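Kursskript Schmuckwerkstatt, Teil 2: Löten von feinem Silberdraht

Schön, dass ihr alle wieder dabei seid! Letztes Mal haben wir ja vor allem gebogen und gezwirbelt, und heute wagen wir uns (keine Angst, es ist halb so wild) an die Flamme. Legt eure Drahtornamente bitte ganz plan auf die Lötplatte und tragt das Flussmittel sparsam auf, am besten mit dem kleinen Pinsel aus dem Januar.

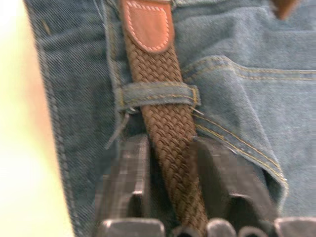

Erwärmt immer zuerst den Rahmen und kreist dabei ruhig und geduldig, denn der feine Draht holt die Wärme ohnehin schnell auf. Sobald das Lot blitzt: Flamme weg! Danach kommt das Stück ins Wasser und anschließend in die Beize.

Wer zu Hause weiterüben mag, findet Lotpaste bei Ellenon unter der Bestellnummer 2165. Fertige Stücke bitte bis 22. April abgeben.

Euer Roscoe Hutchins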